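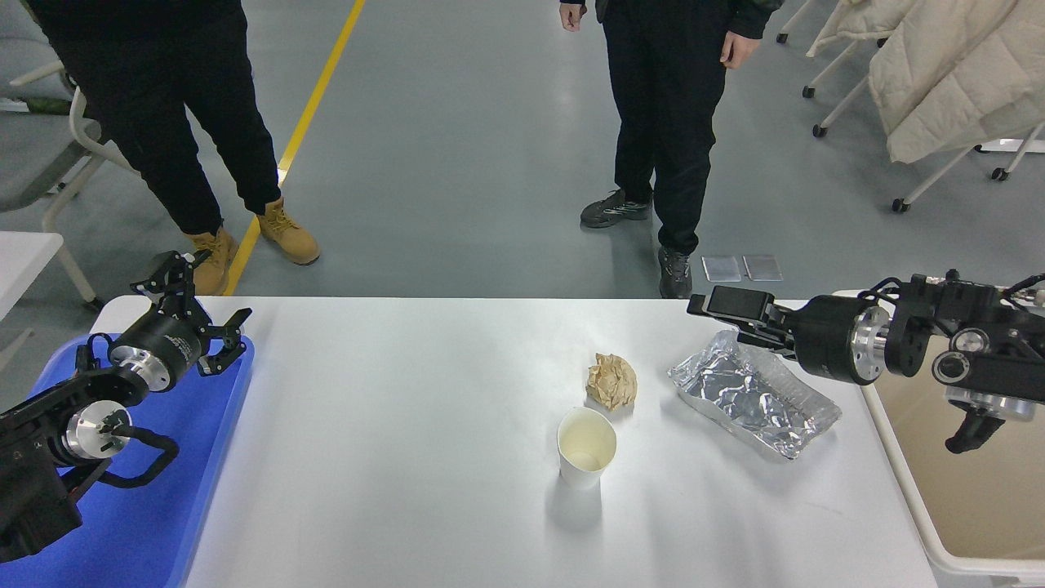 ## 4. Setting up your table sorting station

Welcome to the best part of the guide! By now you should have picked your room and found a table you can spare. In this section you'll lay out a Hillance sorting station: a clear table with a tray at one end, a bin at the other, and a middle where the day's odds and ends (paper cups, balled-up wrapping paper, foil from somebody's lunch) get dealt with one at a time.

It's a lovely simple arrangement and it works in a canteen, a workshop or a back kitchen. Set it up once, properly, and people pick up the habit remarkably fast.

### 4.1 What you need

- One table with a plain, wipeable top. White or another pale colour is best, as crumbs and drips show up straight away.
- One shallow tray with a raised rim, for things you want to keep or rinse.
- One open bin with a wide mouth, for things that are leaving.
- The Nesulell label sheet from your starter pack (6 labels, reorder code 1306).
- A damp cloth and a dry one.

> **Note:** The tray and the bin should be different colours. A blue tray and a white bin make a very good pair and you can tell them apart from right across the room.

### 4.2 Laying out the table

1. Wipe the top and dry it fully. Labels won't hold on a damp surface.
2. Put the tray at the left-hand end, with its long side in line with the edge of the table.
3. Stand the bin at the right-hand end. Its rim should come level with the tabletop or just under it, so that you can slide light rubbish straight in.
4. Leave the whole of the middle clear. No pen pots, no plants, no kettle!
5. Stick one label by the tray and one by the bin. Keep the spares in the Volau folder with your other paperwork.
6. Walk once round the table. If you have to turn sideways anywhere, move it out a little.

If your floor has painted walkway lines, keep the bin and table legs well inside them.

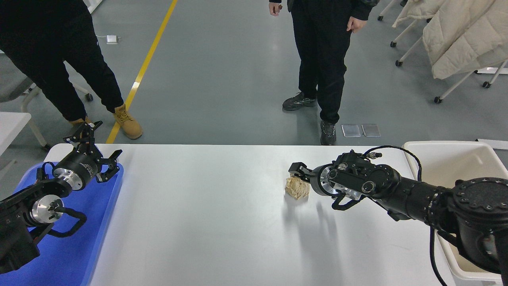 ### 4.3 Sorting your first items

Start with balled-up brown paper. It weighs next to nothing, it's easy to grab, and it gives everyone a feel for how far they have to reach.

1. Pick up the paper and open it out a little with your fingers. Check for anything wrapped inside.
2. Clean and dry: flatten it and put it in the tray for reuse or recycling. Greasy or torn to bits: into the bin.
3. Next, take the cups. Look inside before you tip one over, and empty any dregs into the sink first.
4. Leave foil until last. Shake off the crumbs, wipe it and press it into a loose ball. Lots of small balls can be squeezed together into one big one, and this is oddly satisfying.

> **Caution:** Folded foil can have sharp corners. Press it down with the flat of your hand and don't run a finger along the crease.

> **Caution:** Never put hot food trays or anything still smoking into a plastic bin.

### 4.4 Finishing off

Empty the tray before it's heaped above the rim, and line the bin again as soon as you've taken the old bag out. Then go over the table with the damp cloth, working from the tray end towards the bin, and finish with the dry one.

Every 4 weeks, take both containers off to be washed in warm soapy water. Check the labels while you're there and replace any that have started to curl.

### 4.5 If things aren't going smoothly

**Cups keep ending up in the tray.** Move the tray label to the front edge, where people see it as they walk up.

**The bin slides when you lean on it.** Put a Brandes grip mat underneath. One mat is enough for a standard bin.

**The middle of the table fills up.** Sort little and often. A quick go after each break keeps it beautifully clear.

Once the station has been in use for a few days, carry on to section 5, where you'll add a second tray for glass and tins.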